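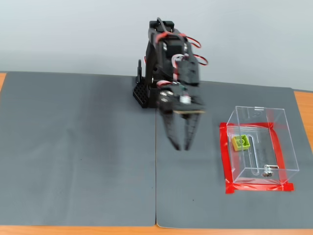

Student Robotics Project: Sorting and Placement
Speaker notes, spring review, 19 April 2021
Presenter: Rawan Haddadin, faculty advisor

Slide 1. Welcome
Thank the department and the Stanciu Fund for its support of the course. Slides will be posted after the session.

Slide 2. The course
Enrollment this term is 14 students, working in pairs. Each pair writes its own control program. The arm is shared and is booked in blocks of 2 hours.

Slide 3. The task
The arm works over gray mats, beside a clear open-topped box. Red tape marks the position of the box on the mat. The object is a small green toy brick. Students must program the arm to reach the brick, close both fingers on it, and set it down at a point named by the instructor.
Pause for questions on the setup.

Slide 4. Why a clear box
Point out that students are graded on how they handle the walls. A path that touches a wall counts as a failed attempt, even if the brick is delivered.

Slide 5. Results to date
The class logged 139 attempts in March. Wall contact was the most common fault, followed by a grip that closed too early. Refer to the handout for the figures by pair.

Slide 6. Student reports
Read the excerpt from the Gruvby team report (page 9). The Novemo team will speak for itself; allow time for the change of speaker.

Slide 7. Next term
A second object will be added to the task. Requests for arm time should be sent to the department office before the end of term.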